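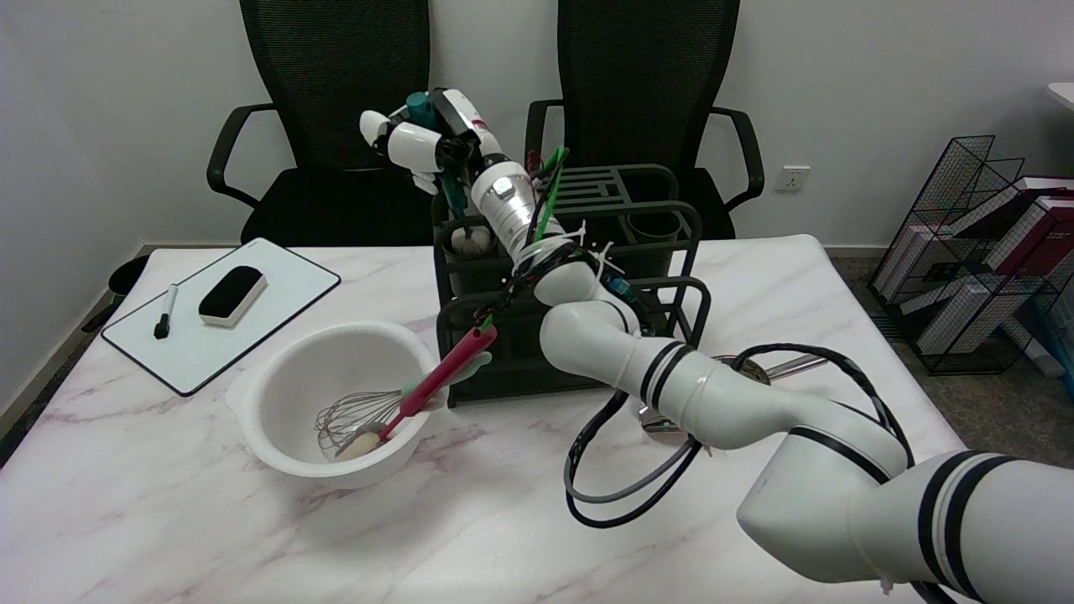 Photo: Mansilla

Mansilla has changed the way it looks after the two-arm cell at its Dravo site, where the machines practice handling kitchen utensils. Cables on both arms are now checked every 200 hours of running time, down from a longer interval used until 15th August.

The check takes 7 minutes an arm. Technicians look over the zip ties, make sure the cable bundle has enough slack for the wrist to turn, and run the fingers of the hand through a short grip test - open, curl, hold. The utensil rack goes back to its marked spot before the cell is restarted.

A second cell is due to be set up in October.

Filed under: Automation, Maintenance

Recent items
Villier adds 140 spare joints to parts store
Ovmont recalls cable clamp 2363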